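27 Jul 2022

Second week with the Dundix arm, and I am a little less afraid of it. Yesterday I read the manual again until page 161, with the dictionary beside me. Dennis Mottram from Voden wrote that the trial can be 19 days longer if we decide about the sorting kit before then. I have not answered him yet.

Today was pushing only. The kit has no fingers, just one straight rod, and I like this more than I expected in June. The blocks are in pairs by color, and I gave most of my morning to the red star.

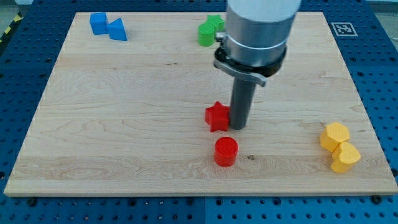
Freya Penrose asked me at lunch if it is worth the price. I said the rod is good and the software is slow. After each restart I must do the calibration again, and today this took over 50 minutes in total. The Yeoman kit is cheaper, but she says their support never writes back.

I did 243 pushes and saved all of them in two places. My back hurts from the low chair. Tomorrow I will try the green pair, and I must write to Dennis before noon.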